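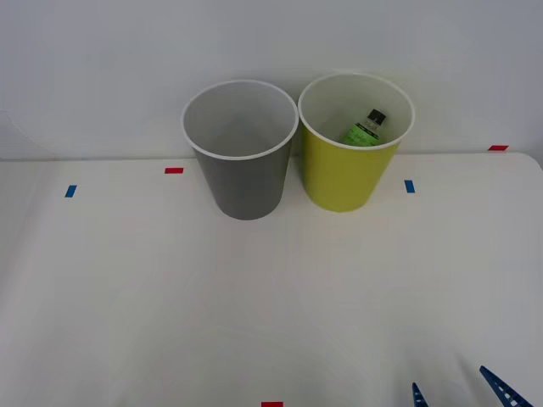 Mittal, 2020-03-08

Skulter tumbler, tapered, rolled rim

The Skulter is a plastic tumbler for canteens, wards and school dining rooms. It is sold in grey and yellow-green, and both colours share one mould. The rim is white on all stock from batch 181 onwards.

Material: polypropylene, coloured in the mass. The rim band is a second shot of the same material, uncoloured. It is not glued and cannot be replaced separately.

Washing: commercial machines, upper or lower rack, open end down. Final rinse up to 85 °C. Bleach will dull the grey before it marks the yellow-green. Tea stains lift with a soak in citric acid solution.

Stacking: the taper allows nesting. Stacks should be fully dry before storage or the cups will hold by suction. To part a stuck pair, stand the lower cup in warm water and twist.

Wear test: 3,000 wash cycles at the Fevevano works, supervised by Hacer Tatlı. First rim wear was recorded at cycle 2,327. No splitting at the base.

Microwave: reheating of drinks only. Do not use with oil or syrup.

Packing: 51 per carton, single colour. Mixed cartons are made up on request and take two extra working days. Lids are not made for this size.

Trade orders and samples: Kha Phùng, sales desk. Returns must quote the batch number moulded under the base.

Related items
Tristix beaker, straight sided
Tristix jug with lid
Skulter bowl, shallow
Drying rack, wall fixed
Citric acid descaler, 1 kg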